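Section 6: Setting up your label printer and printing your first sheet

Welcome to the part of the Tollideck guide that most people skip ahead to, and we don't blame you one bit! By now you should have the printer out of its carton, the orange transit tape peeled away from the lid, and the power lead plugged in at the wall. If you haven't done those things yet, pop back to Section 5 and come and join us when you're ready. There is no rush. The whole of this section takes most people less time than a pot of tea, and it is written for the person labelling jam jars, spice tins, seed packets and pantry boxes at home as much as for the small shop doing a proper run for the weekend market.

Before you start

You will need the printer, the roll of starter labels (the small one, wrapped in blue paper), the USB cable, and a computer with the Ansah label program already installed. The starter roll is matt white and is meant for practising. Please don't put it on anything that will go through the dishwasher, as the adhesive is a gentle one and will let go.

Note: if your printer was bought second-hand, check the sticker on the underside. Models marked Rarnesano take the wider spindle and have their own loading instructions in Appendix B. Everything from "Printing a test label" onwards is the same for both.

Loading the roll

1. Make sure the printer is switched off. The light on the front should be dark.

2. Press the two grey catches at the sides and lift the lid until it clicks. It will stay up by itself.

3. Slide the spindle out. It comes out to the left, and it can be a bit stiff the first time.

4. Push the spindle through the cardboard core of the roll, with the labels feeding from underneath and coming towards you.

5. Drop the spindle back into its cradle, then bring the green guides in until they just touch the paper. Touching is plenty. If you squeeze the roll it will drag, and your text will drift uphill.

6. Feed the loose end under the roller until a finger's width pokes out at the front, and close the lid.

Caution: the cutting edge at the front is sharper than it looks. Keep little fingers well clear while the lid is up, and never run a cloth along it.

Choosing a spot to work

The printer likes a flat, steady surface away from the stove and the kettle. Steam is the great enemy of label stock — it curls the edges and softens the glue, and once a roll has gone wavy you will never quite get it straight again. A dining table is perfect. So is a desk in the spare room, so long as it isn't in full afternoon sun.

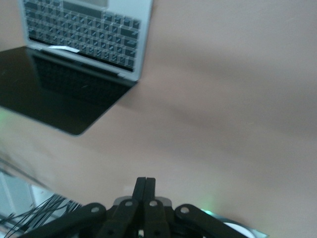 Leave yourself a clear patch about the size of a tea towel for the finished labels to land on. A pale, smooth tabletop with the laptop pushed over to one side, as in our photo, gives you room to lay out a whole batch and look it over before you start sticking. If your screen has gone black while you were busy with the roll, wake it up before you plug in the cable, and wait for the desktop to come back properly. The program looks for the printer the moment the cable goes in, and a sleeping computer can miss it.

Connecting to your computer

1. Plug the square end of the cable into the back of the printer and the flat end into your computer. Please go straight into the computer itself, as some plug-in hubs don't pass along enough power.

2. Switch the printer on. The light will blink amber and then settle to green.

3. Open the Ansah program. A little picture of a printer will appear in the bottom corner of the window.

4. If the picture has a red cross through it, choose Tools, then Find My Printer, and give it a minute.

Note: on older computers the first connection can be slow while the system has a think. Leave the cable where it is. Pulling it out and trying again only sends it back to the beginning.

Printing a test label

1. Choose File, then New, then Starter Label.

2. Type a word or two in the box. "Plum jam" is a good one, with tall letters and tails to check.

3. Click Print and keep your hand away from the slot until the label has stopped moving.

4. Tear it off with a downward pull, starting at one corner.

The letters should be crisp and dark, with an even margin on both sides. If the print is faint, open the Darkness setting and nudge it up one step at a time. If the word sits too far to the left, lift the lid and look at those green guides again. Nine times out of ten that's the trouble.

Borders and old-style lettering

The program comes with a set of borders drawn for us by Said Zaki, who based them on grocers' labels from 1895 and 1897. They look lovely on preserves, with all those curly corners and ruled lines! They do use a lot of fine detail, so set the print speed to Slow before you try one. The heavier Zoltow lettering suits them best and stays readable across a kitchen.

Looking after the print head

Clean the print head after every 2000 labels, or sooner if you see a thin white line running through your text. Switch off, let the printer cool, lift the lid and wipe the dark strip gently with one of the wipes supplied. Let it dry with the lid open before you load another roll.

Caution: use only the wipes supplied or plain isopropyl alcohol on a cotton bud. Window cleaner and vinegar will damage the coating, and that sort of damage isn't covered by the warranty.

Spare rolls keep best in their wrappers, in a cupboard, lying flat. Section 7 covers saving your own designs and printing a whole batch with different dates.

Guide revised April 2018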